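Small bathroom/hall corner, how do you keep it tidy?
Home Corner > Cleaning & Storage

paiva_porch
8/30/23
So I finally got to that corner with the little white cabinet, the one with the gold bar handle that I love far more than I should (I paid $70 for it back in July!). I sat right down with an old gray cloth and held an empty bin while doing the top.
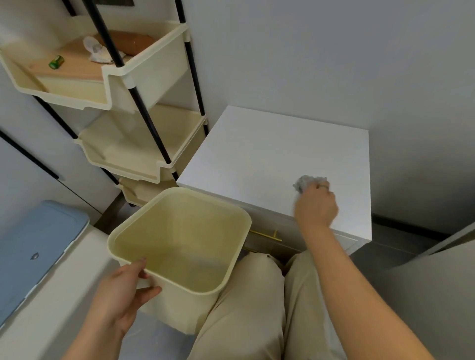
My trouble is the basket rack next to it. Batteries and bags land up there all week long, and I can't decide if I should go with lids or just fewer baskets.

dandero70
Lids, lids, lids! I put them on everything two summers ago and my dusting time dropped to almost nothing.

soresix
Oh, I have to disagree, friend. Lids just turn into another shelf, at least in my house. Take one basket out and see if you miss it.

paiva_porch
Well, one of them is empty already, so maybe that's my answer. Do you use plain water on matte white, by the way?

dandero70
Water and a drop of dish soap. Still voting lids, though.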